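3.2 Printed cards and the recall task

The second part of the study tested whether the finish of the paper affects how well line drawings are remembered. Earlier work by Gallegos and Tan compared photographs with drawings but kept the paper stock constant. We held the drawings constant and changed the stock. Each set was printed in black on white card, in either a matte or a coated finish, and the two finishes were matched for weight and size.

Participants were recruited at two sites, Trallinora and Arriaga. Sessions at both sites followed the same script. A participant studied the cards one at a time for 5 seconds each, completed a short arithmetic task, and then named as many of the drawn objects as possible in any order. Answers were accepted if they matched the intended name or a common synonym. Unclear answers were scored by both authors separately, and differences were settled by discussion before the data were combined.

The drawings were single objects in plain outline, without shading. Line width was fixed across the set because pilot sessions in March had shown that heavier outlines were named faster, which would have hidden any effect of the finish. Cards were handled on a beige surface to limit glare from the coated stock.

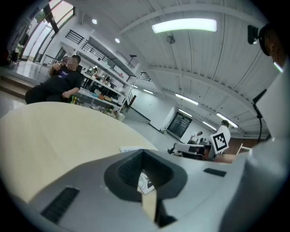

Figure 4. Close view with part of a white card bearing a black line drawing, on a beige surface.

Recall scores were analyzed with a mixed model that included finish and site as fixed effects and participant and drawing as random effects. Trials in which the participant spoke during the study period were removed. After this step, 1001 trials remained. The effect of finish was small and did not differ between sites. Matte cards were recalled slightly more often, but the interval for the difference included zero.

Naming time showed a clearer pattern. Participants were slower to name drawings on coated cards during the practice block, and the gap closed by the end of the main block. We take this as a sign of adjustment to the surface and return to it in Section 4, where the same drawings are shown on a screen.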